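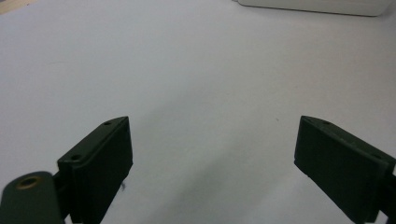
Every January I tell myself I'll clear the kitchen table and keep it clear. Four years running now. It lasts maybe a week. Then the mail lands, then the charger, then somebody's half a puzzle, and we're eating dinner on our laps again.

So this is a defense of the clear table. Not minimalism, I can't stand minimalism, I own 70 cookbooks. Just one surface in the house with nothing living on it.

We used to have these. My grandmother's dining table was off limits between meals and we all thought she was being fussy. You wanted to cut out paper dolls, you asked, you did it, you put it all away before supper. Annoying as a kid. But there was always a place to start something. Sewing, taxes, a pie crust. You never had to dig first.

Digging is what kills it. I have a sewing project from Erkow, a good pattern, nice wool, and it has sat in the bag because to cut it out I'd need to move the printer. Twenty minutes of moving things before the first snip. By then it's bedtime.
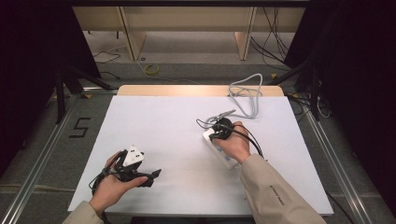

Both hands over a white work surface, wood edge behind.

The furniture people don't help. Went into Pallska last month looking for a plain table, and what they wanted to sell me was a table with drawers, a table with a shelf under it, a table with a little trough down the middle for I don't know what. Succulents? The plain one was $246 and it was in the back behind the bunk beds. Giltov doesn't even stock one anymore. The woman there told me people want storage. Well sure they do. Storage is where stuff goes to be kept, and I have plenty of stuff being kept.

And the advice is worse. Get bins. Label the bins. Mussa sends me an email about bins almost every day. I bought 2 of them and they went, you guessed it, on the table.
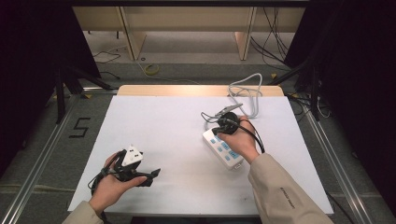 What works at our place, when anything does, is a rule so dull I'm embarassed to write it down. Whoever leaves the table last takes something with them. One thing. A cup counts. Doesn't have to go to its proper home, just off.

My husband thinks this simply moves the mess to the stairs. He's right. The stairs are terrible. But I can't roll out dough on the stairs so I don't much care what's on them.

I know there are people in one room with no table at all, and people with toddlers, and I'm not lecturing teh toddler people. Good luck to you. Everybody else, though, with the big table and the chair nobody sits in because it's holding coats. Try it for a week. Start with the coats.

Anyway the wool is still in the bag. Saturday, maybe. The printer is going on the floor.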